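November, late, tea gone cold

Rules day. Gusten wants the handling sheet down to one page, I had it at two. Cut the bit about zips, put it back, cut it again. Where we are now - grip only where the pads can close fully, no pulling on belt loops, stop if the cloth snags. Don't drag. Lift, then move. Sounds obvious, took us all morning to agree the wording.

Long argument over "folded". Urkton's version says edges lined up, mine says stays together when lifted. Left both in for now, which is bad pratice and I know it.

Logbook still a mess. 325 runs written up properly, should be 400. Must not start a new batch before the old one is signed for. That goes in the sheet too, in capitals.

Also: check pads before each run, not after. Write the time down THEN, not from memory at teatime.

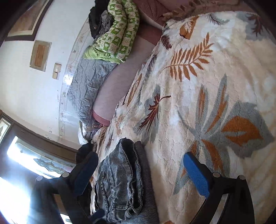
Leif Bisgaard

Jeans on the leaf blanket, a pad each side. Ribbed thing under them - so which rule covers two garments touching? None of ours. Added a line: name the top item first, leave the lower one alone untill it's clear. Rulla will say it's too long.

Ring Hafþórsson re spare pads. Buy milk. Sheet to Gusten before nine, even if the zips are still in.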